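Lallon publishes first results on machines and table clearing

24/10/2018
By Floor Mulder

Lallon, the research company for household automation, today gives a first answer to a question its customers ask often: can a machine already clear the table? The answer is partly yes, for simple objects and with a person nearby.

In the study, named Trelent, the team collected 1,552 short recordings of table work. Trays, plates and mats were moved with grippers of the same type that a robot arm carries. A tray looks easy, but its rim is low and the fingers must come from the correct angle.

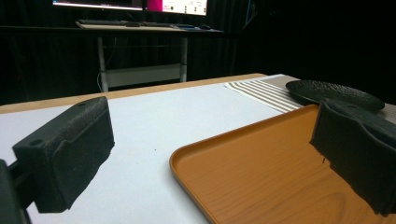 What the machine can do today

From the recordings a robot arm learned to lift a tray and put it down in another place. In 100 trials it succeeded 66 times. Most failures happened in the last moment before the grip — the fingers closed too early, or they touched the table first.

"I would not give it my good plates yet," says Gorazd Vidmar, head of research at Lallon. "But in June it could not find the rim of the tray at all, so we are content with this step."

People are still much better teachers than computer programs, the company believes. During recording, a person works with one gripper in each hand, and the movements are saved for the training. 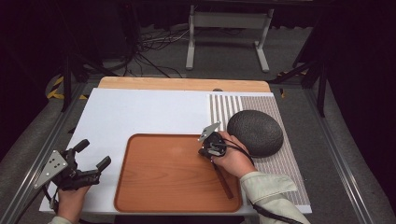 Soft things remain difficult. A cloth or a thin mat changes its shape when it is touched, and the arm often loses it. Lallon will work on this together with the kitchen supplier Nislow, who wishes to test the system in its own shop.

Questions from the press can be sent to Shireen Kekana at the Lallon office.

Shares: 474 | Comments: 8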